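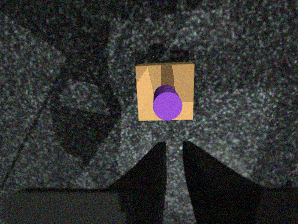
egan_stringbed
Moderator, Racquet Tech and Equipment

Thread: Grip size build-up, heat shrink sleeve vs replacement pallets
Started 6/19/18

I've got two Laltau frames on the bench, both grip size 2, and the owner wants them at 3. Laltau don't sell pallets separately in Australia as far as I can tell. The options are one heat shrink sleeve per handle or finding a donor set of pallets that fits the hairpin. I've always used sleeves and had no complaints, but these are control frames and he's fussy about balance. Unstrung they match to within 2 grams. Keen to hear what others are doing.

baseline_hack
Sleeve. It's a one size change, so one sleeve gets you there. Take the butt cap off first if it's stapled, otherwise you end up with a step where the sleeve stops short of the flare.

pruta_user
Disagree on the sleeve for this player. It rounds the bevels. On a Pruta handle, where the shape is fairly square to begin with, you can get away with it. On anything flatter the player loses the feel of bevels 2 and 8 and starts complaining about his continental grip. Pallets keep the shape.

baseline_hack
Only if you let it cool without pressing it. Clamp a flat piece of timber along each bevel while the sleeve is still warm and the edges come up fine. I've done plenty and can't pick them with a leather grip on.

pruta_user
You can't pick them. I can. Measure across the bevels with calipers before and after and see what you get.

egan_stringbed
Let's keep it civil. What does the sleeve do to balance? I have it in my notes as moving the balance point 5 mm towards the handle, but I didn't write down the starting weight, so it isn't much use.

midcourt_maths
You can work it out. Say the frame is 292 g unstrung and the sleeve is 18 g, centred 100 mm from the butt. If the balance is at 320 mm, the new balance is (292 x 320 + 18 x 100) / 310, so 307 mm. That's a shift of 13 mm. To get 5 mm the sleeve has to be a good deal lighter, nearer 7 g. Weigh yours before fitting, and again after trimming.

egan_stringbed
Thanks. I suspect my 5 mm was measured after I'd swapped a leather grip for synthetic on the same job, so two changes at once. Ignore it.

baseline_hack
Swingweight hardly moves, though. The mass is all close to the axis at 10 cm. He'll notice static weight in the hand and that's it.

pruta_user
Static weight and balance are what he's fussy about, according to the first post.

slicebackhand
Has anyone tried the Pusico sleeves? They come longer than the others and need trimming at both ends. I found they shrank unevenly with a hair dryer and needed a proper heat gun on low, kept moving. I also had one split along the seam when I rushed it. Second one was fine. Trim after it has cooled, with a fresh blade.

baseline_hack
A hair dryer isn't hot enough for any of them. Heat gun on low, start in the middle of the handle and work outwards so the air can escape. And keep it well clear of the throat, you don't want to be cooking paint.

tassie_topspin
Third option: two overgrips under the replacement grip. No heat, reversible, and he can try the bigger size for 30 minutes before committing. It goes soft and the bevels suffer, but as a trial it costs next to nothing.

pruta_user
Agree with that as a trial. Not as a finished job.

egan_stringbed
That's a fair approach. I'll put overgrips on one frame and leave the other standard so he can compare. If he wants to go ahead I'll weigh both sleeves first, pair them with the frames to keep the set matched, and press the bevels. Bevel measurements before and after will go in this thread.

midcourt_maths
Record the balance with the same grip fitted each time, please.

egan_stringbed
Will do. Same synthetic grip, no overgrip, unstrung.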